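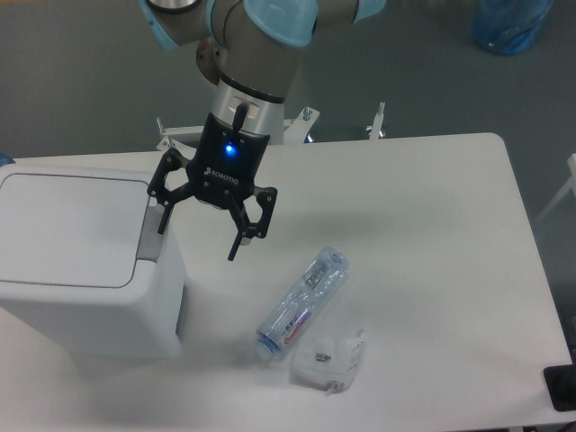 Fevero closing the Győri wiring plant?

sprocket_dad: Local paper says Fevero moves its harness work to Fakidska by December. 2411 jobs. The press release calls this "a refreshed footprint."

mule19: Mine got refreshed in the spring. The severance was a tote bag and two months' pay.

TorqueWench: It's 2953 if you count the temps, and Fevero never does.

sprocket_dad: Temps were in the first figure, I thought?

TorqueWench: They were not. I was one.

lowgear: Unpopular opinion, but the plant lost the Skititz contract fair and square. Late parts are late parts.

mule19: Late because they ran 19 lines with crew for half that. Management noticed on a Wednesday and had a cake.

lowgear: OK, the cake I can't defend.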